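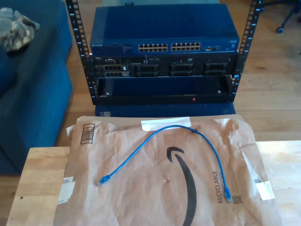

Fig. 1. Open-frame rack with the switch above the server and a shelf below.

Networking Basics, Unit 4: Patching a small rack
Instructor: Kayode Nnaji
Handout updated 17 Apr 2026

Read the unit numbers on the rails before you mount anything. Write the number for each device on your rack sheet. Left and right must match — a device mounted one hole off will sit crooked and strain the ears.

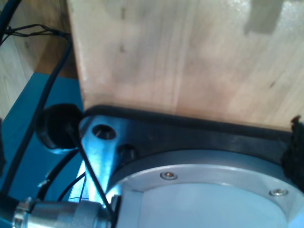 Cables come next. Each bench gets 12 patch cables from the Troso box. Label both ends before you plug in either one. Hold the cable by the plug, line up the clip, and push until it clicks.

Keep packing paper and mailers until the parts list is checked.

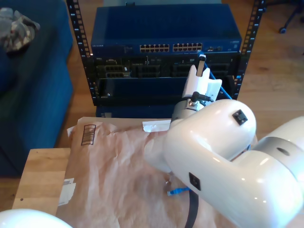
Leave some slack at the switch. Do not pull a cable tight across the front of another port, and do not bend it sharply at the plug. To remove one, press the clip first.

Lab report is worth 50 points: 19 for the rack sheet, 12 for labels, 19 for the port table. Late reports go to Kelechi Igwe. 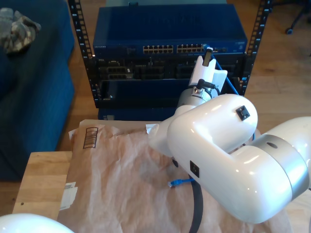

Fig. 2. Thin blue network cable running down from the switch.

Before Unit 5, read the Gimau chapter on VLANs.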